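Friday, 6:40 in the morning, coffee number two

I got in before anybody else today, mostly because I couldn't stop thinking about the left arm. Grigoris had left a sticky note on my keyboard last night that just said "it's drooping again," underlined twice, so of course I lay in bed going through every possible reason an arm can droop. There are a lot of them!

For whoever reads this and hasn't been following along: the cell is a table with two arms, one on each side, and we call the whole thing Isberg. It came over from the Zestville workshop in June with a folder of setup notes that stop at page 9, right where they were getting useful. So most of what I know about keeping it happy is written down in these entries, which is a little scary when I think about it.

Anyway, the droop. I started with the boring stuff. Power off, wait, power on, send both arms home. The right one went home like a good student. The left one stopped a hair low at the wrist, and when I checked it against the little height block it was low by the same amount three times in a row. That cheered me up a lot — an error that repeats is one you can fix with a wrench and some patience. If it had wandered I would have been calling Shagufta before breakfast, and she is on vacation, and she would have answered, and I would have felt terrible.

So off came the wrist bolts, one at a time, and sure enough two of them turned with hardly any push. I cleaned the threads, put a dab of threadlocker on each, and snugged them back up in a cross pattern. Then I redid the home position for that joint. The old offset was 199 counts and the new one is 44, so yes, it had been carrying that for a while and somebody (me, I think, back when we moved the table) had just typed over the problem. Sorry, Isberg.

Next were the cables. I hate how they used to run, straight down and tight, so every time a wrist turned all the way over you could see the plug getting tugged. Naveed and I argued about this for most of an afternoon, he wanted clips all the way back along the arm and I wanted slack near the wrist, and slack won. Big loose loop on each side, and nothing pinched when I drove both wrists through their full turn by hand. I did it slowly, with my thumb on the stop button the whole time, like Saqib taught me.

After that I ran the bowl and cup check, left gripper open, right gripper holding the purple cup upright.

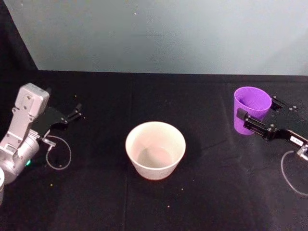
Page last changed: Friday, 4:15 p.m., by Carolina Salgado

I like the purple cup for this. It's light, it's a bit see-through, and if the fingers squeeze too hard you notice right away. The grip force was set higher than I remembered, so I brought it down a step and tried again, then another step, until the cup slipped, and then went back up one. Not very scientific, but that is how Saqib does it at Flultgate and his grippers outlast everybody's.

The black cloth needs a good shake, by the way. There are crumbs on it, small pale ones, and I would love to blame Grigoris but I had toast at that table while the thing was powered down. I know, I know.

Grigoris came in at nine and wanted to see it for himself, so we did the home routine again with him crouched down at table height squinting at the block. He grunted, which from him is a standing ovation. The cycle counter read 1734 when we finished, and I wrote that in the log next to the new offset so we can see how long the bolts stay put.

Still to do: order more threadlocker, check the same bolts on the right wrist, and ask Zestville one more time for the rest of the notes. Au (our parts cabinet, don't ask) is also out of the short screws. I'm leaving Naveed a list on Monday's clipboard and going home to feed my cat.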